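Care and Repair of the Hand-Held Gripper Pair
Project report, Group 2: Mariama Nartey, Edem Ansah, Delali Quansah
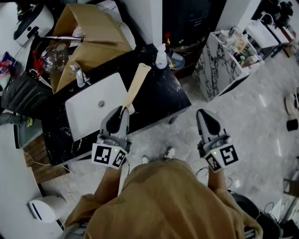
Our task was to keep one pair of hand-held grippers in good working order during the term and to write down a routine that the next group can follow. Our supervisor was Mr Ekow Dogbe.

At the start we had two problems. The finger pads of the left gripper did not close evenly, so long round objects turned in the grip. Also, the position of the right gripper was sometimes lost by the tracking software.

For the first problem Edem removed both pads and found that one screw had become loose. We cleaned the pads with a damp cloth, tightened the screws and closed the gripper 160 times without an object. The pads stayed parallel. We will repeat this check after every 1,000 closings.

The second problem took us longer. We first suspected the cable, and we changed it, but the fault remained. Then Delali noticed that the marker cube was not sitting flat on its base. She fixed it again and we repeated the calibration, which needs 12 positions for each hand. After this the position was not lost in our tests.

Daily routine:
Wipe the finger pads and the faces of the marker cubes.
Check that the green light is on at both cubes.
Press each cube gently. It must not move.
Open and close each gripper fully before recording.

We did not have time to measure the wear of the pads. Spare pads are in the drawer marked Geum.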